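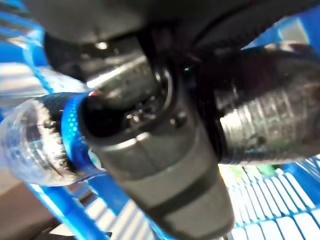

파란 플라스틱 바구니 위에서 생수병을 쥔 그리퍼. 손목 카메라 화면.

홈 | 소식 | 현장 기록 | 안전 | 지난 호 | 연락처

그리퍼 재초기화 동작으로 인한 손 끼임, 원인과 임시 조치

2019년 3월 17일 | 글: 루트거 자우어란트(Ludger Sauerland)
최종 수정: 7월, 본문 오탈자 정정

Closamel 셀에서 페트병 집기 작업을 하던 중 그리퍼가 명령 없이 열렸다가 닫히는 일이 두 차례 있었다. 처음에는 병이 떨어졌고, 두 번째에는 크누트 부슈만(Knut Buschmann)의 오른손 검지가 손가락 부품과 병 사이에 끼었다. 피부가 눌려 붉어진 정도였고 골절이나 찢어진 상처는 없었다. 의무실에서 냉찜질을 받고 같은 날 자리로 돌아왔다. 다친 정도는 가볍지만 같은 제어기를 쓰는 셀이 Groten 동에 더 있으므로 경위를 적어 둔다.

작업 내용부터 쓴다. 로봇 팔은 작업대와 바구니 사이에서 물건을 옮긴다. 대상은 생수병처럼 가볍고 잘 찌그러지는 것이 많다. 병은 대개 누워 있고, 그리퍼는 옆에서 접근해 몸통 가운데를 잡는다. 라벨이 감긴 부분은 매끈하고 그 바깥은 골이 져 있어서 어디를 잡느냐에 따라 미끄러지는 정도가 다르다. 쥐는 힘을 올리면 병이 우그러지고 내리면 빠진다. 이 조정에 시간을 많이 썼고, 그 때문에 첫 번째 이상을 잘못 해석했다.

첫 번째 이상은 누적 1350회째 집기에서 나왔다. 팔이 병을 든 채 바구니 쪽으로 움직이던 중 병이 떨어졌다. 담당자는 미끄러짐으로 기록했다. 쥐는 힘이 낮은 조건을 시험하던 중이었으니 자연스러운 판단이었다. 기록지에는 "라벨 가장자리에서 미끄러진 듯함, 힘 한 단계 올림"이라고만 적혀 있다. 제어기 로그는 그때 확인하지 않았다. 나중에 열어 보니 같은 시각에 통신 재연결 항목이 있었고, 그 직후 그리퍼가 전체 행정만큼 열렸다가 다시 닫힌 값이 남아 있었다. 병은 미끄러진 것이 아니고 그리퍼가 놓은 것이었다.

두 번째 이상은 그다음 교대 때 나왔다. 팔은 작업대 위에서 병을 잡은 상태로 멈춰 있었다. 프로그램은 일시정지였고 화면 표시도 그랬다. 병이 손가락 안쪽에서 비스듬히 물려 있어서 부슈만이 손으로 병 끝을 돌려 바로잡으려 했다. 그때 그리퍼가 열렸고, 병이 아래로 처지자 부슈만은 반사적으로 병을 받쳤다. 곧바로 그리퍼가 닫혔다. 본인 진술을 그대로 옮긴다.

"열리는 건 봤는데 누가 열기 버튼을 누른 줄 알았습니다. 다시 닫힐 거라고는 생각을 못 했어요. 병이 먼저 찌그러져서 손가락이 덜 눌린 것 같습니다. 소리를 지르니까 옆에서 비상정지를 눌렀는데, 그때는 이미 힘이 빠진 뒤였습니다."

비상정지 입력 시각과 그리퍼 전류 값을 맞춰 보면 진술과 일치한다. 닫힘 동작이 끝나 유지 전류로 떨어진 다음에 비상정지가 들어왔다. 다시 말해 비상정지는 끼임을 막지 못했다. 게다가 현재 배선에서는 비상정지를 눌러도 그리퍼가 저절로 열리지 않는다. 부슈만의 손은 찌그러진 병을 빼내면서 생긴 틈으로 뺐다. 딱딱한 물건을 쥐고 있었다면 그렇게 빼지 못했을 것이다.

원인

그리퍼는 Tetach 제어기를 거쳐 전원과 통신을 받는다. 제어기는 공급 전압이 기준 아래로 떨어지면 꺼지고, 전압이 돌아오면 다시 켜진다. 다시 켜질 때 손가락 위치의 기준을 잡으려고 끝까지 열고 끝까지 닫는 초기화 동작을 한다. 이 동작은 설정에서 끌 수 있지만 우리 셀에서는 출고 상태 그대로 켜져 있었다. 설치할 때 매일 아침 전원을 넣으면 손가락이 한 번 움직이는 것을 모두 보았고, 편리하다고 여겼다. 작업 도중에 같은 일이 생길 수 있다는 점은 위험성 평가표에 들어 있지 않다.

전압이 떨어진 이유는 손목 쪽 커넥터의 접촉 불량이다. 커넥터를 분리해 보니 핀 하나가 제자리에서 뒤로 밀려 있었다. 케이블이 손목 회전 범위 끝에서 당겨지면서 조금씩 밀린 것으로 보고 있다. 케이블을 잡고 천천히 움직여 재현했더니 300밀리초 동안 전원이 끊겼고, 전원이 돌아온 뒤 800밀리초가 지나 손가락이 열리기 시작했다. 이 정도 짧은 단절에서 로봇 본체는 아무 이상을 보고하지 않는다. 본체 쪽 프로그램은 통신이 끊겼다가 붙은 것을 경고로만 남기고 상태를 그대로 유지한다. 그래서 화면에는 계속 일시정지라고 나와 있었다.

정리하면 커넥터 문제만으로는 사람이 다치지 않는다. 순간 단전 뒤에 제어기가 허락 없이 움직이고, 본체가 그 사실을 모르고, 사람은 화면의 일시정지를 믿고 손을 넣었다. 세 가지가 겹쳤다. 일시정지 상태에서 손을 넣는 것은 작업 표준에 어긋나지만 셀에서는 평소에도 그렇게 해 왔다. 나도 그렇게 했다. 부슈만 개인의 부주의로 처리하지 않기로 했고 안전 담당 부서에도 그렇게 전달했다.

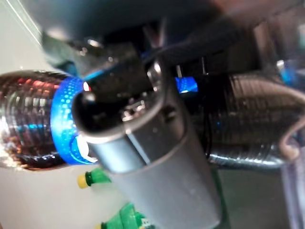 손목 카메라 영상은 원인 확인에 크게 도움이 되지 않았다. 팔이 움직일 때는 화면이 많이 흐려지고, 그리퍼 몸체와 손가락이 시야를 넓게 차지한다. 병이 손가락 안에서 얼마나 돌아갔는지도 가려져서 판단하기 어려울 때가 많다. 두 번의 이상 모두 제어기 로그의 위치 값과 전류 값을 보고서야 순서를 맞출 수 있었다. 영상과 로그의 시계가 서로 달라서 맞추는 데에도 반나절이 걸렸다. 시계 동기화는 이번 일과 별개로 해 두려고 한다.

Wunderlich에는 로그와 재현 절차를 보냈다. 답변은 받았고, 초기화 동작을 끈 상태에서도 위치 기준을 잃지 않는지 자기들 장비로 먼저 확인하겠다고 한다. 우리가 물은 것은 두 가지다. 전원이 돌아온 뒤 상위 명령이 있을 때까지 정지 상태로 기다리게 할 수 있는지, 그리고 재시작 사실을 본체에 오류로 올릴 수 있는지. 앞의 것은 설정으로 가능하다고 하고 뒤의 것은 펌웨어를 바꿔야 한다고 한다. 일정은 아직 받지 못했다.

그때까지 다음과 같이 운영한다.

자동 초기화는 모두 껐다. 아침에 전원을 넣은 뒤에는 담당자가 셀 안에 사람이 없는지 보고 조작반에서 직접 초기화를 실행한다. 실행 버튼은 화면 안쪽 메뉴에 있어서 실수로 누르기는 어렵지만 찾는 데 시간이 걸린다. 위치를 적은 종이를 조작반 옆에 붙여 두었다.

통신 재연결 경고는 본체 프로그램에서 정지 오류로 올렸다. 앞으로는 그리퍼 연결이 한 번이라도 끊기면 팔이 서고, 담당자가 확인하기 전에는 다시 움직이지 않는다. 이 때문에 작업이 자주 설 수 있다. 불편하다고 경고로 되돌리지 말 것. 자주 선다면 케이블이나 커넥터를 먼저 보아야 한다.

물린 물건을 손으로 바로잡아야 할 때는 그리퍼 전원을 차단한다. 일시정지로는 안 된다. 비상정지도 현재 배선에서는 그리퍼 전원을 끊지 않으므로 같은 이유로 안 된다. 차단 스위치는 제어반 문 안쪽에 있었는데 셀 앞면으로 옮기는 작업을 신청해 두었고, 옮기기 전까지는 문을 열고 내려야 한다. 내린 뒤에는 표시등이 꺼졌는지 눈으로 확인하고 손을 넣는다. 전원이 꺼져도 손가락은 그 자리에 물려 있으니 병을 억지로 비틀어 빼지 말고, 수동 해제 나사를 풀어 벌린다. 육각 렌치는 셀마다 하나씩 걸어 둔다.

케이블은 손목 회전 범위 끝에서 당겨지지 않도록 여유를 더 주고 고정 위치를 바꿨다. 여유를 너무 주면 늘어진 부분이 물건이나 바구니에 걸린다. 지금 위치가 최선인지는 자신이 없고, 며칠 돌려 본 뒤에 다시 조정할 생각이다. 뒤로 밀린 핀은 커넥터째 교체했다. 빼낸 커넥터는 버리지 않고 날짜를 적어 보관함에 넣었다.

기록 양식도 조금 고쳤다. 물건을 떨어뜨리면 지금까지는 "미끄러짐"과 "기타" 중에서 골랐는데, 손가락 위치 값을 적는 칸을 추가했다. 물건이 미끄러졌다면 손가락은 안쪽으로 더 닫히고, 그리퍼가 놓았다면 바깥으로 벌어진 값이 남는다. 로그 화면에서 한 줄만 옮겨 적으면 된다. 첫 번째 이상 때 이 값을 보았다면 두 번째는 없었을 가능성이 크다.

지난 기록에서 미끄러짐으로 분류된 항목도 다시 보고 있다. 아직 절반도 보지 못했고, 지금까지 본 것 가운데 재시작 흔적이 있는 것은 앞에 쓴 첫 번째 이상뿐이다. 오래된 로그는 제어기에서 덮어써서 남아 있지 않다. 로그를 매 교대 끝에 공유 폴더로 복사하는 작업은 부슈만이 맡았다.

같은 제어기를 쓰는 다른 셀의 담당자는 설정 화면의 "전원 투입 시 초기화" 항목이 꺼져 있는지 확인하고 결과를 내게 알려 주기 바란다. 꺼져 있더라도 설정을 저장한 뒤 전원을 한 번 내렸다 올려서 값이 유지되는지까지 보아야 한다. 우리 셀에서는 저장 버튼을 누르지 않아 다음 날 아침에 값이 되돌아가 있었다.

수동 해제 나사의 위치를 모르는 사람은 부슈만에게 문의하면 셀에서 직접 보여 준다. Wunderlich의 시험 결과가 오면 다음 호에 싣는다.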